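Wunomier Social Club, minutes of the April canteen meeting

The meeting opened at 7 pm with a warm welcome to everyone who came in out of the rain, and a thank you for the lamingtons. Minutes of the previous meeting were accepted. The balance stands at $2738, and we were all rather pleased with that.

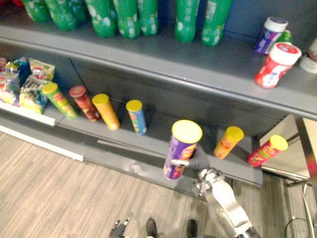 CANTEEN AND SNACKS

Discussion went on for a good while, as it always does with chips. It was agreed that drinks stay on the upper shelf and the packets and canisters go on the lower one, where the kids can reach them. The Pliltetti order came to 101 items and will be repeated next term. A request for more savoury flavours was noted — with some feeling — and will be passed on to Chong when the next order goes in.
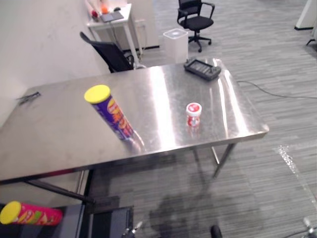

Serving space came up next. Members would like somewhere to put purchases down while they hunt for change, and it was felt that a metal top is the easiest kind to wipe over. The stainless-steel table would do very nicely, with its bright, shiny surface, and chips and small jars can stand on it at the busy end of the evening. Moved and carried that we buy 2 packets of cloths and keep them handy.

We then got on to the floor, and stayed there longer than planned. The striped grey carpet is a favourite of several members,
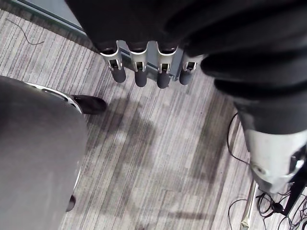 and they would like it vacuumed every fortnight, with crumbs picked up on the night. Sterura has quoted for a proper clean in the holidays and we will ask for a second price before deciding. Carried, with 3 against.

Other business: tea bags are low. Meeting closed at 8.40 pm.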